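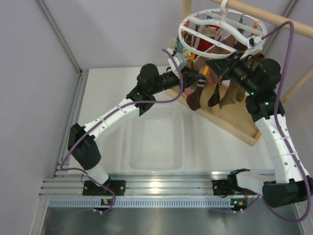 Week 3: Getting the water out

Welcome back, everyone. Last week I got carried away with soap (sorry, I could talk surfactants all day), so we're picking up at drying, which I think is the most neglected bit of textile care.

Start with the fibre. Cotton holds water inside the fibre itself as well as between the yarns, and polyester mostly holds it between the yarns only. So a thick cotton sock takes ages and a running sock is done by lunch, even on the same airer! Wool is the odd one - it can take up a fair bit of moisture before it feels damp to your hand.

Then there's air. Warmth helps, but moving air is what carries the vapour away, and people forget that when they shut the laundry door in winter. Leave a gap between pieces. Hang socks by the cuff or the toe, I'm not fussy, though I'm a toe person myself because the elastic lasts longer.

For the prac you'll weigh the Gevance towel samples. My test one was 568 grams straight out of the spin cycle, and I'd like you to plot yours every half hour until the weight stops changing. Colour doesn't matter, but write down the weave.

Reading: the Mohammadi chapter on capillary flow, first half. Skip the derivation unless you enjoy that sort of thing - I do, but I've had years to get used to it. The Tudus notes from August are still on the course page if you missed the bit on spin speeds.

Drying curves are due at the start of next class, on paper please.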